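Ikutix open day: your questions

The Ikutix workshop at Kneath opens its doors to visitors in October. Most of what people write in to ask is covered on this page. If your question isn't, use the contact form or ask at the desk when you arrive.

When does it start and how long should I allow?

Doors open at 10 am and the last visitors go in at 3 pm. Allow two hours if you want to see both rooms and stay for the talk. You can leave whenever you like, but the talk can't be joined once it has begun.

Do I need to book?

Yes. There are 490 places over the whole day and each one has a ticket, including those for children. Tickets are free. If you can't come, please cancel so that the place can go to someone on the waiting list.

How do I get there?

The Lolden bus stops at the end of the lane, and the walk from there takes 5 minutes. Parking on site is kept for blue badge holders. Everyone else should use the field opposite, which is signposted from the main road. It can be soft after rain.

What will I see?

The main room has the Rallier benches. Rallier is our name for the two-armed set-up we use to work on handling tasks: picking things up, turning them over, putting them back where they belong. On the day the arms will be working with ordinary lab equipment such as beakers, tongs and a test tube rack. The second room is for the talk and for older arms that you can move by hand.
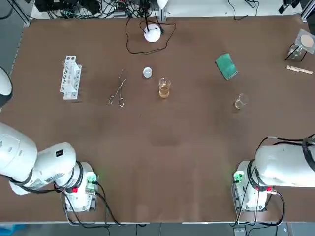 Sessions in the main room start on the hour. Each one begins with a short safety talk, and then the operator explains what the arms are going to try. Some of the attempts will fail. A rack gets knocked or a beaker is put down in the wrong place, and the operator resets the table and goes again.

Are the arms working on their own?

In part. For the first half of each session a person guides them, and for the second half they run from what they have been trained on. The operator will tell you when the change is made.

Who is giving the talk?

Trefor Morgan, who runs the bench work at Kneath. He will speak at 1 pm on why glassware is harder to handle than boxes, and will take questions afterwards.

Can I bring children?

Children are welcome with an adult. The noise is low, but there is a fair amount of standing. Pushchairs have to be left in the entrance hall.

Can I touch anything?

In the second room, yes. In the main room please stay behind the line on the floor, even between sessions, as the arms may still be powered.

May I take photographs?

Yes, without flash. Please ask before photographing staff or other visitors.

Is there food?

Tea, coffee and cakes are on sale in the entrance hall until 2.30 pm. Cards only. No food or drink in either of the rooms.

Is the building accessible?

Both rooms are on the ground floor and there is an accessible toilet by the desk. Folding stools can be borrowed for the main room.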